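Coffee cell, left arm - notebook
Tuesday 1st May

Started at the usual time. The job was the left arm, which has been closing off-centre since the end of last week. Marlene noticed it first: the cup was being nudged sideways before the fingers gripped it. It still picked it up most times, so it had been left alone.

Cycle counter read 1,435 before I touched anything. Last entry for this gripper was at 402, when Consuelo changed the pads. Nothing written down in between, so either it has had no attention or somebody did not write it up. Please write it up.

Parked the arm over the table in the service pose and opened the fingers from the pendant. Left the coffee machine, the tray and the glass where they normally go so that I could check against the real positions and not against the marks on the drawing, which date from October and are out of date. 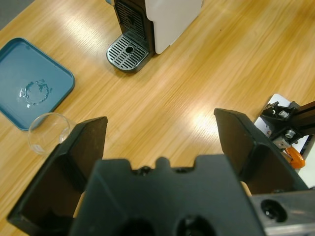
Drive off, lockout on, then checked the fingers by hand. Right finger was firm. Left finger had play at the base, less than a millimetre but easy to feel. Took the two finger screws out on that side, cleaned the threads, put them back with a drop of the medium threadlock and tightened to the value on the Noltmont sheet. Play gone. Did the right side as well so they match.

Wrist bracket screws next. All tight except one, which took almost an eighth of a turn. Paint-marked all of them so we can see if they move. The marks are yellow because the white pen has dried up. Have asked for another from Ankrah with the next order.

Pads: some wear at the tips, nothing split. There are 8 spare in the drawer, the old softer type. Do not mix the two types on one gripper. Consuelo tried that at Enirville and had trouble with glass slipping on the harder side.

Power back on. Homed the gripper twice and it gave the same zero both times. Then re-taught three points:

- approach to glass
- glass over drip tray
- glass back down on the table

The first had drifted the most, which fits with the loose finger. The tray point I left alone. Saved as a new file, old one kept. The program on the controller is now number 21.

Ran the approach move at low speed with the fingers open and stopped it short of the machine to check clearance on both sides. Went in a little more to the left than I like, so I shifted the point over and ran it again.

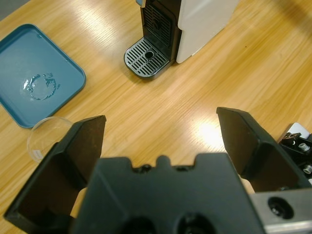 Left arm stopped on the approach, fingers open, coffee machine ahead.

Clearance is fine at that height. Lower down I would not want to lose any more on the left, where the glass stands. If anyone moves the tray, check this again before running at full speed.

The glare off the table is still a nuisance for the wrist camera. Marlene wants to try a matt cloth under the machine. I would sooner turn off one of the overhead lights and see what that does, as a cloth can creep. Not done today.

Cable at the wrist has a slight rub mark on the outer sleeve, near the second clip. Wrapped it and moved the clip along. The Brultness people sell a longer sleeve that would cover the whole bend. Worth getting one for each arm.

Still to do:

Full-speed run with the glass, a whole morning's worth, counter written down before and after.
Same finger check on the other arm.
New drawing with the present positions on it.
Wipe the tray before the next run.

Counter at finish not taken. Will read it first thing tomorrow, before the warm-up.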